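Teaching a lane keeper by remote – how many takes before you train?

cremilda_c
Small rover, front camera, steering and throttle from a handheld remote. I drive it, it logs frames plus stick position, then the net copies me. Got 33 takes on the Clendness road so far. First model drifts left and just stays there. More takes or am I doing somthing wrong

birkett_L
More takes. 33 is nothing. We had 321 before ours held a line past the first bend.

fptseng
Disagree. What's in the takes matters more. If you drive perfectly down the lane every time it never sees how to get back. Drift toward the edge on purpose, start logging, steer back. Do that a lot

birkett_L
Then it learns to drift. Seen it happen.

fptseng
Only if you log the drift part. Stop logging, go wrong, start logging, correct. Drelgate box has a pause button on the remote for this

cremilda_c
Mine has no pause. I'd have to cut the log after. 3,364 frames in the last take alone, ugh

laiching
cut by stick value, takes a minute. anything where you're pushing left and the line is already close on the left, drop it. also check your stick trim!! mine sat a hair off center and the net learned it perfectly

cremilda_c
Trim was off. Not by a lot but off. Fixing, will redo.

birkett_L
So throw out the 33 then. Bad labels are bad labels.

laiching
or subtract the offset, if its constant

birkett_L
If. I wouldn't trust it.

fptseng
What's it steering on anyway? If there's only an edge line on one side that's a strong hint for why it goes left. Try masking the sky too, the net will happily use clouds as landmarks within one session and then fall apart the next day

cremilda_c
Solid line on the left, dashes in the middle, thats it. Haven't masked anything. Crop or mask?

fptseng
Crop. Top half gone. Smaller input, faster training.

birkett_L
Half is too much, you lose the far end of the road and it needs that for bends. I keep a strip above the horizon.

fptseng
At rover speed you don't need the far end. We've had this argument on the Teixeira thread already

poyen_au
Two of ours for the crop question, same stretch. Look at where the horizon sits before you pick a number.

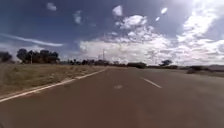
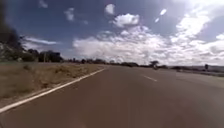 Solid edge line on the left in both, glare top right in both.

Posted by poyen_au (Po-yen Au) | Benance group | December | 41 posts

Glare is what I'd crop for, more than clouds. Auto exposure chases it and the asphalt goes a different shade between takes. Lock exposure if the camera lets you.

On the bend thing I'm with birkett, the first one curves left in the distance and if you cut right at the horizon with a bit of camera tilt you lose that. Leave a margin. Second one has something small and dark way down the road, no idea what at that size, the net won't know either. I stop logging whenever there's anything ahead, otherwise my braking ends up in the data with no visible cause.

cremilda_c
ok so – trim, recovery takes, crop with a strip left on, lock exposure. Redoing from zero, keeping the old 33 in a folder just in case

birkett_L
Delete them.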